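Print this page | E-mail this page

Bench Gallery: Collecting Examples for the Board Handling Model

Monday, December 18, 2023

We get asked what a day of data collection looks like, so this page is a short gallery from the project we call Waweru. The goal of Waweru is a model that can do small service jobs inside a computer case: seat a memory module, pull one out, close a latch, plug in a fan cable, unplug it again. The model learns from recorded runs. A person drives the arm through the job, the arm's joint positions and the camera views are saved together, and the run is stored as one example.

The count stands at 2816 stored runs. Of those, 1144 are memory module runs. The rest are split between connectors, latches and plain reaching moves where the gripper goes to a spot, stops, and backs away. The reaching moves are dull to record, but the early models were bad at approaching a slot from an angle, and the extra runs helped with that more than anything else we tried.

Operators work in blocks of 100 runs, with a break in the middle. A block of memory runs takes most of a morning. Each operator fills in a short form at the end of the block with the board used, the task, the number of failed attempts and anything odd. Failed attempts are kept and tagged. We threw them away until May, and we would like to have them back.
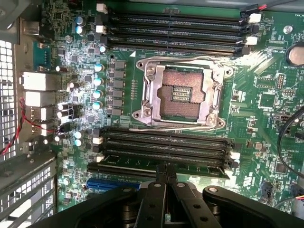
Wrist view, server board. Choosing which boards to record on took longer than building the station. Our first batch was all desktop boards with the memory slots on one side of the processor, and the model learned that layout too well. When it was given anything different it went to the wrong part of the board. Server boards fix some of this. With four slots above the socket and four below, the operator has to be told which bank to use, and the run is labeled with the bank as well as the slot. We also record with the slots empty and the processor out, so that the module being placed is the only part that changes during the run. The coin-cell battery and the printed labels near the edge of a board are useful to the people doing the labeling, who use them to work out which way the board is turned.

Notes on the view

The wrist camera is the one the model depends on most. It moves with the gripper, so the fingertips stay in nearly the same place in the picture and the board moves under them. A second camera looks at the whole station from the side. We tried training without the side view to save storage, and the memory runs hardly changed, but the cable runs got worse. Both views are saved for every run now.

Glare is a known problem. The bright overhead light can wash out the printing on one part of a board while the corners of the case stay dark. We used to reject runs for this. Now we accept them as long as the slot being worked on can be made out, and we change the light between blocks so that the bright patch doesn't always fall in the same place.

Notes on labeling

Labeling is done in Trateo. For each run the labeler marks five... we have since cut this down, and the current list is approach, contact, press, release. A run that goes wrong gets one more mark at the point where it went wrong, with a reason picked from a menu. "Missed slot," "tilted," and "latch not open" are the common ones. "Other" was common too, until we made people type a sentence to go with it.

Every run is checked by a second person. If the two disagree on the moment of contact by more than 5 video frames, the run goes back in the queue. This happens most often with latches, where the finger can rest on the tab for a while before anything moves.

Notes on the station

The cases are fixed to the bench with clamps. Between blocks the case is shifted or turned a little, and the new position is written on the form. Small shifts are enough. Big ones put part of the board outside the reach of the arm, and the operator finds out halfway through a run.

Loose cables are left as they are unless they cross the slot being used. A tidy case makes for easier recording, but the cases we expect to work on later won't be tidy, and the model needs to see wires in different places.

Replay software is Sketix. It plays both camera views side by side with the joint readings under them, and it is slow to open long runs. We have learned to keep runs short.

The next block of work is fan connectors. Two practice sets have been recorded and neither was good enough to keep. The plug is small, the wire pulls on it, and operators grip it differently from one another. We are writing a one-page guide on where to hold the plug before we record any more. When there is a set worth showing, it will get its own page.

Comments (4)

benchrat
Are you saving force readings too, or just joint positions? Pressing a module in seems hard to learn from video alone.

Site author
Motor current only. There is no force sensor at the wrist on this station. Current is noisy but it does show the press.

lowprofile_88
Glad to see someone keeping the failures. We did a connector project at work and had nothing but clean runs, so the model had no idea what to do after a miss. It just kept pressing on the same spot.

tmk
How do you handle the locking tabs on the slots? On some boards only one end opens and on others it's both. Is that a separate label or do you just let the model figure it out?

Related items

Waweru: How We Write an Operator Form
Clamps, Mats and Other Things on the Bench
Moving Our Labels from Randden to Trateo
Gallery: Latch Runs, First Set
Why We Went Back to Two Cameras

Print this page | E-mail this page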